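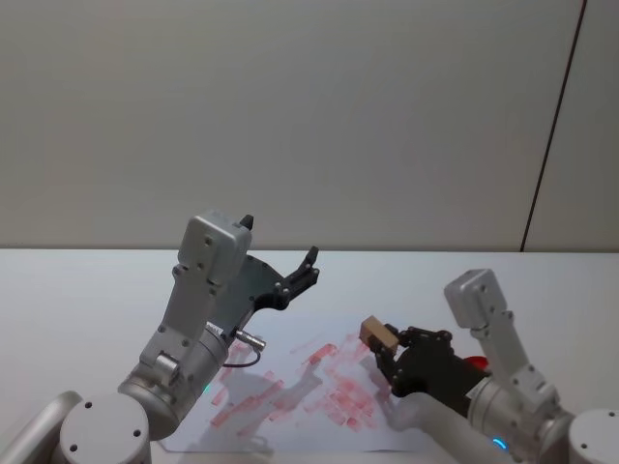

Dos brazos sobre la mesa y un bloque de madera clara en la mano derecha, encima del papel con marcas rojizas.

Trokau publica la versión 385 de Baton, su planificador para dos brazos

2022-03-13 · Trokau ha publicado una nueva versión de Baton, el programa que decide qué brazo se mueve y cuál espera. El cambio principal es que ahora lo decide antes de arrancar – un detalle que los usuarios venían pidiendo con cierta insistencia.

Según la empresa, el plan se recalcula cada 60 milisegundos y la lista de correcciones suma 136 entradas, once de ellas tituladas «otra vez la muñeca». El módulo de percepción, Eren, llegará en junio. No se precisa de qué año.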